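What Is Inside a Desktop Computer?

Print this page | E-mail this page

A desktop computer is a box full of smaller parts. Each part has its own job, and most of them can be taken out and replaced. When a computer gets old or stops working, people can open it up and sort the parts. 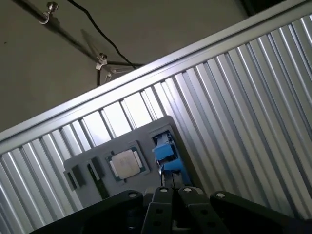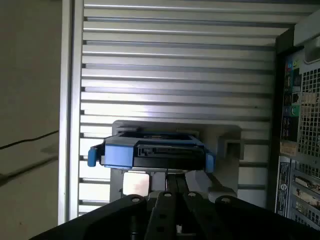
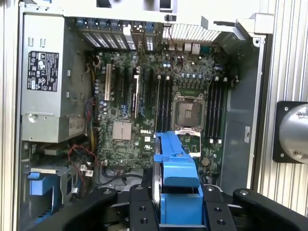
The biggest flat part inside the case is called the motherboard. It is often green. Thin metal lines run all over it, and electricity travels along these lines from one part to the next. Almost everything else in the computer plugs into the motherboard or is joined to it by a cable.

The processor does the computer's thinking. It is a small square chip that follows instructions, one after another, very fast. Working that hard makes it hot. A block of metal called a heatsink sits on top and carries the heat away. Heatsinks have thin fins, and air moves between the fins and cools them. Many computers have a fan to push the air along.

The power supply is a metal box with a bundle of wires coming out. Electricity from the wall is too strong for the small parts, so the power supply changes it first. You should never open a power supply. It can hold a charge even after the computer is unplugged.

The hard drive keeps your files when the computer is turned off. Your pictures, games and homework are stored there. In many desktops the drive sits in a plastic or metal holder called a caddy. The caddy keeps the drive from rattling. Some caddies have colored tabs, and blue is a common color. The color shows you which pieces are meant to be squeezed or pulled by hand.

Expansion slots are long, narrow sockets on the motherboard. Extra cards fit into them. One card might make game graphics look better, and another might add more places to plug things in.

What happens to the parts afterward? Some are used again in other computers. The rest can go to a recycling center. Steel and aluminum can be melted and made into new things, and there is a little gold on some of the connectors. Old computers should not go in the trash.

Words to know

Caddy: a holder for a drive
Heatsink: a metal part that carries heat away
Port: a place to plug in a cable

More from Nisden Kids

How Does a Keyboard Work?
Where Old Batteries Go
What Is Aluminum?
69 Words About Electricity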